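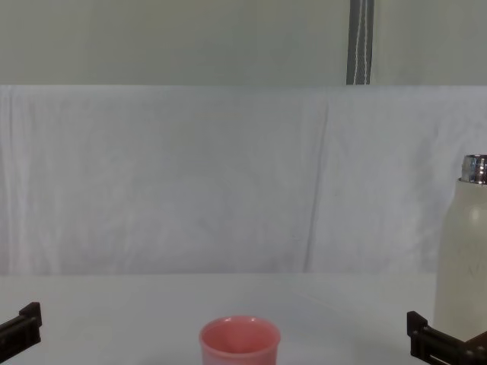

Home & Property / Water

Most arguments about hard water are arguments about units. A long thread on hardness, softeners and what I found when I metered mine. March 2019 readings, town supply at Rultville.

Hardness is the calcium and magnesium dissolved in the water. Labs report it as milligrams per litre of calcium carbonate, even though part of it is magnesium and none of it is present as solid carbonate. The unit is an accounting device. It lets you add two different metals on one scale.

Appliance manuals then use German degrees, French degrees or grains per gallon, and a few use Clark degrees. They don't convert one to one. If you enter a French figure in a dishwasher that expects German, the machine will use far more salt than it needs and you will never get an error code.

Temporary hardness is the part that pairs with bicarbonate. Heat the water and it drops out as scale. Permanent hardness pairs with sulphate or chloride and mostly stays in solution when you boil it. Your kettle only sees the first kind. Your soap sees both.

Scale forms faster as the temperature goes up. Above 60 degrees the rate climbs enough that you notice it on an electric element. You can't simply turn a storage tank down to avoid this, as the stored temperature is also there to control bacteria. Check your local plumbing code before you touch the thermostat.

Shared 60 times

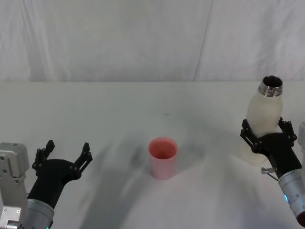

The other half of the problem is flow. A softener has a rated flow, and if you pull water through it faster than that, some of the hardness gets past the resin. Two showers and a garden tap running together will do it in a small unit. The resin is fine. The contact time is too short.

How the resin works: small plastic beads carry sodium ions. Calcium and magnesium bind more strongly than sodium, so they take its place on the bead and the sodium goes down the line to your taps. When the beads are nearly full you wash them with strong brine, which pushes the exchange the other way, and the waste goes to the drain.

It follows that softened water holds more sodium than the water you started with, in proportion to the hardness removed. People on a low-sodium diet should ask their doctor, and it's normal to leave the kitchen cold tap on the unsoftened line. Mine is plumbed that way.

My unit is a Callberg with a timer valve. The timer was set to regenerate at a fixed interval whether we'd used the water or not. I put a cheap pulse meter on the outlet to see what it was treating between cycles. Average over January: 1,117 litres. The resin was sized for almost double that.

In other words I was rinsing half-used resin and paying for the salt. I moved the timer out by one setting, tested the water each morning until I was satisfied, and left it there. A metered valve does this for you. If you are buying new, pay the extra for metered.

A note on reading the utility meter, which people get wrong. The black digits are cubic metres, the red ones are fractions of one. A cubic metre is 1,000 litres. If you copy the red digits as though they were black, your household appears to use as much water as a car wash.

Ruth Yeoman asked whether drop tests are good enough or whether you need a lab. Drop tests are fine for setting a softener. You add reagent one drop at a time and record the drop that turns the sample from red to blue. Use a larger sample if you want finer steps. Rinse the tube with the water you're testing, and throw out expired reagent.

Test strips are less good. The pads are matched by eye against a colour chart, the steps are wide, and warm lighting shifts the result. I use strips to answer one question: is the softener working at all. For the actual setting I use drops.

On the Bromirard clip-on conditioner, as three people have sent me the link. It's a coil around the pipe. I ran one for a month. Hardness by drop test was the same before and after it, as you'd expect with nothing being removed. The claim is that the scale sticks less. I had no good way to measure that at home, so I make no statement on it. The kettle looked the same to me.

My brother-in-law rents in Cáceres and can't alter the plumbing. For renters the useful steps are dull. Descale the kettle with citric acid, soak the shower head, set the dishwasher hardness correctly, and follow the hard-water line on the detergent packet. Don't use vinegar on rubber seals over and over - citric is easier on them and doesn't smell. 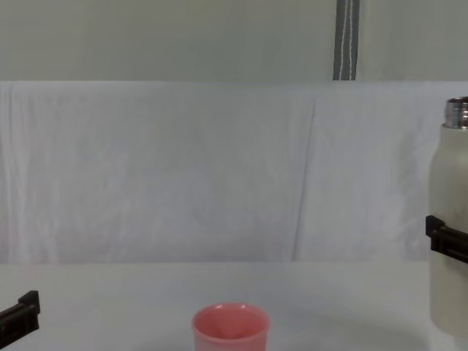 Detergent first, then. Most laundry powders already contain a builder that ties up calcium before it reaches the surfactant. The hard-water dose is mainly more builder. If you have a softener and still use the hard-water dose, you get too much foam and a poor rinse. Go to the soft-water line on the scoop and leave it there.

Salt grade: tablets or clean granules, whichever your tank is designed for. Don't mix them. Fines settle at the bottom and set into a shelf, the brine stays weak, and the hardness creeps back with a full tank of salt showing. Push a broom handle down gently if you suspect it.

Next thread will be on pressure-reducing valves, once I get mine apart.

Shared 2 times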